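Changes at the Sorting Tables: Notes from the First Season

It is the practice of this blog to record developments in the Skusholm depot that may be of use to those working in similar places. The present entry concerns the arrival of automated sorting at the returns tables, and in particular its effect on the people who have worked at those tables for many years. The views given are my own as supervisor of the day shift and have not been reviewed by the company.

The returns section receives small parts sent back from repair shops. They come in mixed tubs, and each part must be judged fit for reissue or set aside for scrap. Until this year the work was done entirely by hand. A sorter took a part from the tub, turned it over under the lamp, consulted the reference card where necessary and placed it to one side or the other. A full tub holds over 2000 pieces, and an experienced sorter would ordinarily finish one in the course of a shift.

The proposal to automate part of this work came from our sister site at Utside, where a similar arrangement had been in use for some time. Staff were informed in writing and were invited to put questions to the management. The questions were, for the most part, practical. Would the hours change? Would the grade of the post be altered? Who would be responsible if a faulty part was reissued? Answers to the first two were given promptly. The third took a good deal longer, and I shall return to it.

Preparation was carried out first in simulation. The supplier, Zokow, built a model of a sorting table on the computer, and arm movements were tried there before any equipment was delivered to the floor. Sorters were asked to attend these sessions during working time. I considered this a proper use of their hours and would recommend it to other sites. Several of them had never been consulted on the layout of a workstation before, although they had spent the better part of their careers standing at one.

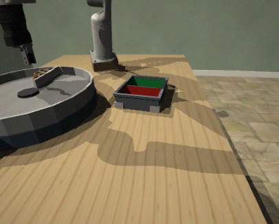
The sessions produced a number of changes. Hemi Paewai, who has been in returns longer than any other member of the section, observed that the reach between the intake side and the sorting bins should be kept short, as it is at the hand tables, and that pieces of awkward shape ought to be attempted early and often. The supplier's staff had concentrated on regular shapes. Mr Paewai's list of difficult returns ran to 211 entries, written in pencil in the back of an order book, and it has since been typed up and adopted as the standard trial set.

It should be recorded that not all suggestions were taken up. The sorters asked for the tables to be lowered and were told that the height was fixed by the mounting. They also asked that the machines be stopped for the whole of the meal break, so that the room might be quiet. This was refused at first and then granted in June, after a second request.

The working day is now arranged as follows. The machines take the common parts, which make up the larger share of each delivery. Anything the system cannot place with confidence is passed to a sorter, who makes the decision by hand and enters a short reason. Two sorters are assigned to each pair of tables, one to deal with the referred parts and the other to check a sample of those already placed. They exchange duties at the mid-morning break.

The effect on the character of the work has been considerable. Under the old arrangement a difficult part was followed by a dozen easy ones, and the easy ones gave the mind a rest. At present every part that reaches a sorter is a difficult one. Staff have reported being more tired at the end of the shift, although they lift and handle far less than before. On one shift 323 parts were referred to a single sorter, and I do not regard that as a reasonable load. The matter has been raised, and a limit is under discussion.

There has also been a change in conversation. The hand tables stood close together and people talked across them. The new positions are further apart and face the same way. Those who valued the company have felt the loss of it, and a shared table has been placed by the window for the writing up of reasons, which is done at the end of each session. It is used rather more than was expected.

On the question of responsibility, the position is now set out in the section handbook. A part placed by the machine and not sampled is the responsibility of the site. A part placed or passed by a sorter is recorded under that sorter's number, as it always was. I was not satisfied with the first draft, under which a sorter would have answered for every part in a batch from which a sample had been drawn. The wording was amended following representations from the staff, and I am grateful to Mrs Henare of the personnel office for her patience during what became a lengthy correspondence.

No post has been removed from the section. One sorter retired as planned and the vacancy has not been filled, a fact which has been noticed and remarked upon. I have asked for a written statement of intentions regarding future vacancies and have yet to receive one. Training has been offered to all remaining staff in the setting and clearing of the machines, and most have accepted. The training carries a small allowance, payable once the assessment has been passed.

Colleagues at other sites who wish to see the typed list of difficult returns may apply to me through the depot office. Requests for the handbook wording should go to personnel, as it may be revised again before the autumn.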